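# Un bras, un four et un tableur : comment Lenden a préparé son premier achat de robot

On imagine toujours que l'achat d'un robot commence par le robot. Chez Lenden, petit atelier de reconditionnement d'électroménager, il a commencé par un tableur, et par une colonne que Zohreh Jafarzadeh a intitulée « tout ce qui n'est pas le bras ». Elle l'a remplie pendant des semaines avec une gourmandise communicative : préhenseur, câbles, profilés, capteur d'effort, formation, prises électriques, temps passé à tout régler. « C'est ma colonne préférée, nous dit-elle en faisant défiler les lignes. C'est là que se trouve le vrai projet ! »

Et le vrai projet est passionnant. L'atelier voit passer des fours à micro-ondes toute l'année, avec un pic en décembre, et chacun demande les mêmes contrôles : la porte, le capot, les charnières. Des gestes simples, répétés du matin au soir, sur des appareils qui ne se ressemblent jamais tout à fait. Voilà le genre de tâche qu'un fournisseur vous promet en deux phrases et qui mérite pourtant qu'on aille voir de près.

Trois offres sont arrivées sur la table. Rulska proposait une cellule complète, livrée fermée, très belle, avec une maintenance annuelle obligatoire. Evex vendait le bras seul et laissait à l'acheteur le soin du reste. Kaczorowski, l'intégrateur, se situait entre les deux : un bras, un préhenseur à doigts articulés, une table à rainures et 45 jours d'accompagnement. Sur le papier, l'offre d'Evex était la moins chère. Une fois la fameuse colonne additionnée, elle passait en deuxième position - et Zohreh Jafarzadeh a alors cessé de regarder la première page des devis.

Elle recommande d'ailleurs à tout le monde de faire l'exercice à l'envers. Prenez d'abord la pièce à manipuler, la plus pénible de votre stock, et demandez à chaque fournisseur ce qu'il faut pour la toucher sans l'abîmer. Un four à micro-ondes, c'est une grande surface de métal lisse, des arêtes, une poignée, du verre. Les doigts doivent venir au bon endroit, avec la bonne force, et le câblage doit suivre le mouvement sans se prendre dans l'appareil.

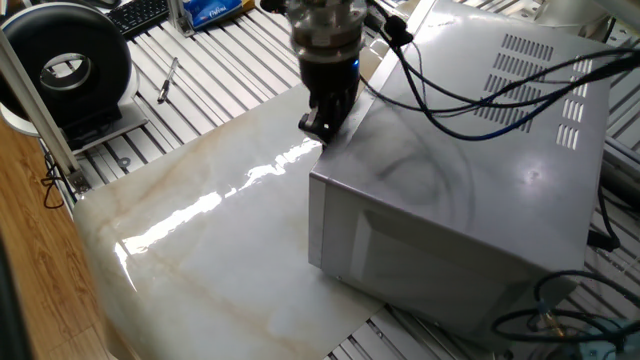
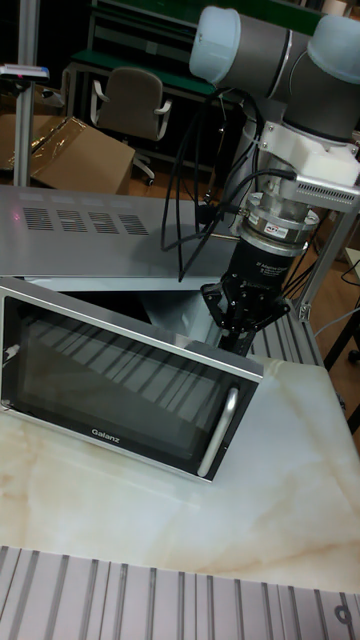 *Le bras et son préhenseur noir au travail près d'un four à micro-ondes argenté.*

De là vient la ligne la plus discutée du budget, celle du capteur d'effort. Fallait-il le prendre tout de suite ou attendre ? Le comptable penchait pour l'attente. Zohreh Jafarzadeh, elle, a défendu l'achat immédiat avec un argument que j'ai trouvé très juste : un bras qui ne sent pas ce qu'il pousse oblige à positionner chaque appareil au millimètre, et ce temps de positionnement, quelqu'un le paie. Le capteur est resté dans le budget. La caméra supplémentaire, en revanche, a été repoussée à l'année suivante.

Autre bonne idée à piquer : la réserve. Lenden a mis de côté 3 % du montant total pour les petites choses, connecteurs, équerres, vis, rallonges, gaines. C'est modeste, et l'équipe pense déjà relever ce chiffre la prochaine fois, tant les câbles prennent de place dans une installation (et dans les conversations !).

Restait à définir ce qu'on appellerait une réussite. Le protocole signé avec Kaczorowski tient sur une page. 100 approches sur le capot, puis 100 sur la porte, avec des modèles choisis par l'atelier et jamais par l'intégrateur. Chaque échec est noté, avec sa cause, et le solde de la facture dépend du résultat. J'adore cette page. Elle est claire, elle se lit en deux minutes et elle met tout le monde du même côté de la table.

Le planning prévoit ensuite une montée en charge douce, un seul type d'appareil au départ, puis les autres selon les relevés. Les techniciens gardent la main sur le diagnostic et choisissent eux-mêmes les gestes à confier au bras. Deux d'entre eux se sont déjà inscrits à la formation, et la liste des candidats pour la session suivante est affichée à côté de la machine à café.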